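Open day at Besstead, and why I still fold my own towels

I don't usually go to these things. My friend Oana Mihăilă had a spare place on the list for the open day at Besstead on 8th February, and she knows I've been rude about home robots on this blog since September, so I think she wanted to watch me squirm. I went. I ate the free pastries. I have complaints.
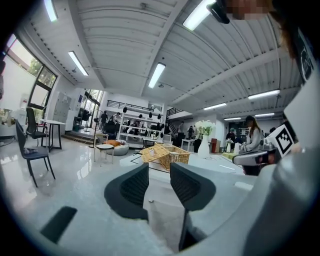
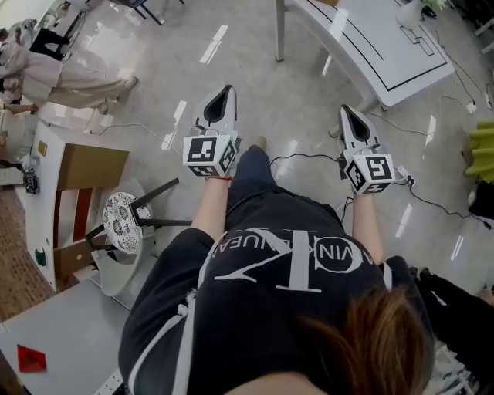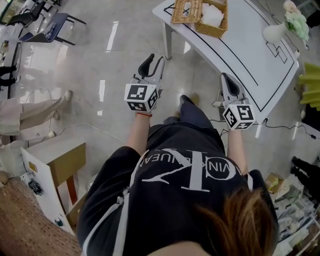 Hand-held grippers on the demonstration floor.

My trouble with household robots has always been the distance between the pitch and the house. The pitch on the flyer was "a helper that learns from you," and I took that to mean a machine would be helping somebody by the time I got my coat off. Most of what I watched was a person in a black T-shirt with a gripper on each arm, making the movements so that a machine might copy them someday. Fine, that's how it's done now, and Loan Tôn, who was showing our group around, was perfectly open about it. But look at the table they were working with. White top, black outlines drawn on it, a wicker basket, a vase of flowers. My own table has never had outlines on it. It has mail, a dead plant and whatever my son took out of his pockets. I asked Loan what happens when the vase isn't where they expect it, and she said they move things between takes on purpose. How far do they move them? She said it depends on the task. I wrote that down and put a question mark next to it.

I'll give them this much: the square markers on the grippers made sense once I'd had them explained. A camera can use them to work out where the hand is and which way it's turned. Loan told us they hope to collect up to 2,000 takes of each chore before they train anything on it. Oana thought that sounded like a lot. I thought it sounded like a lot of one person's way of doing a chore, and my mother and I can't agree on how to fold a dish towel, so whose way does the machine get? Tùng Ông, who looks after the software, said they bring in different people to do the same job. How different? Do any of them have arthritis, or a toddler hanging off one leg? He laughed, and then he said they should probably try that. I liked him for it, but it was a strange thing to be hearing from a visitor.

They did let us try. I had two goes at picking up a cloth. The first time I got hold of nothing at all, and the second time I got the cloth and dropped it on my shoe. You lose all the feeling in your fingertips, and I hadn't understood how much of housework is done by touch until then. Oana managed it right away and has mentioned it three times since.

The talk at the end was the part I could have skipped. There was a slide with a price range so wide you could park a bus in it, and a line about "giving families their evenings back." I asked who comes out when it breaks. They're still working on that.

Would I go again? Yes, if they run the same chore in a kitchen that hasn't been tidied first. I've told Loan she can have mine any Tuesday.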